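About Stister

We help small shops and schools plan for their first robot, from the wish list to the last line of the budget. Stister started in February with one bench and a very long spreadsheet, and we still love spreadsheets!

Most of our work is with hand-held grippers and the everyday stuff people want sorted: beads, bangles, fine chains that knot up if you look at them wrong. We try the job by hand first, then talk money. Our Edus plan covers 27 hours of trials and a parts list you can take to your own supplier.
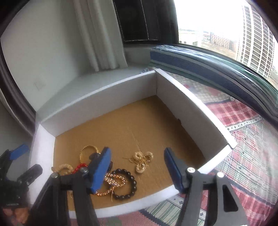
Poon wrote to us that the spare pads should have been in the budget from day one, and that $400 set aside for them would have saved a lot of grumbling. Fair point, and spares now get their own line in every plan we write.

Our biggest plan so far is Plomalska, with 735 items to sort and four work stations to pay for over two budget years. We're having a great time with it (the shelving quote alone went through almost 27 versions).

Planning a purchase? Send us your list, even a messy one.

Page updated 15/06/2019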